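Celamik soft things, README

Hi! I'm Remedios, and I keep the notes for our little folder of soft, floppy stuff: plush toys, rope, anything that won't hold its shape. Maximiliano Barrios named the files (blame him for the underscores).
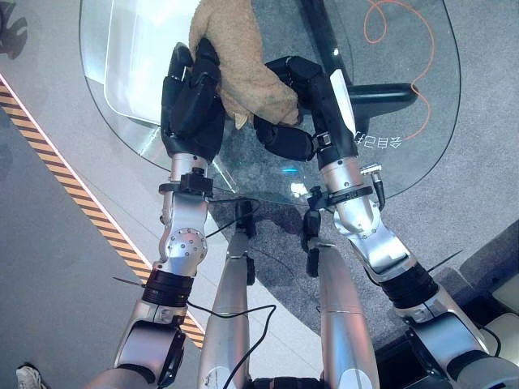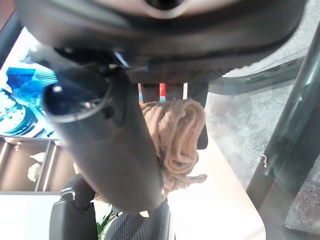
First: fuzzy light brown plush at the glass table. Second: beige rope, coiled.

There are 700 files in 14 folders, one folder per item. Last tidied May 2020. Folder 12 still needs labels!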